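Buying a robot: more than one price tag

Say a small shop wants a robot to put drinks on its shelves. How does it know what to buy, and how much to spend?

Odette Arnaud works this out for a company called Keskin. Her job is to write the list before anyone spends a dollar. 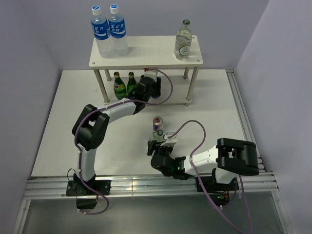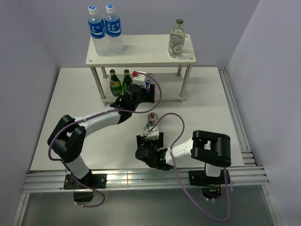
Two robot arms at work with bottles and cans at a two-tier shelf.

Start with the job

The first question on Odette's list is "What does it have to pick up?" A glass bottle is hard and smooth. A plastic water bottle can be squeezed out of shape. A can is small and light when it's empty, but heavier when it's full. The robot's gripper (its hand) has to suit all of them.

The next question is how far the arm has to reach. Getting to a low shelf with another shelf over it is harder than getting to the top one, because the arm must fit into the gap without bumping anything.

One arm or two?

Two arms can share the work, but they cost more and need more room. They also have to keep out of each other's way. For the drinks job, Keskin planned for 2 arms.

What goes on the list

An arm is no use by itself. Here are the other things Keskin had to pay for:

Grippers, one for each arm
A strong table with metal rails to bolt the arms to
Cables for power and for signals
A computer to tell the arms what to do
Spare parts
Time for people to learn how it all works

Making a budget

A budget is a plan for your money. Pretend you have 100 coins to spend. Odette's plan puts 60 coins toward the arms and grippers. The other 40 go to everything else on the list. If you spent all 100 on the arms, you'd have nowhere to bolt them and no way to switch them on.

Next, she asks for prices. Two companies, Hiviler and Wustent, each sent Keskin a quote. A quote is a letter that says what you will get and what it will cost. Hiviler's price was lower, but the cables and spare parts were extra. Wustent's price had them included. Odette added everything up before she compared the two, and Wustent's came out cheaper.

Try it yourself

Choose a job at home, such as putting away the groceries. Write down everything a robot would have to pick up and how high it would need to reach. Then share out 100 coins between the parts you'd need to buy. Remember to save a few coins for repairs.

Words to know

Gripper: the part of a robot arm that holds things
Budget: a plan for spending money
Quote: a price a company offers you before you buy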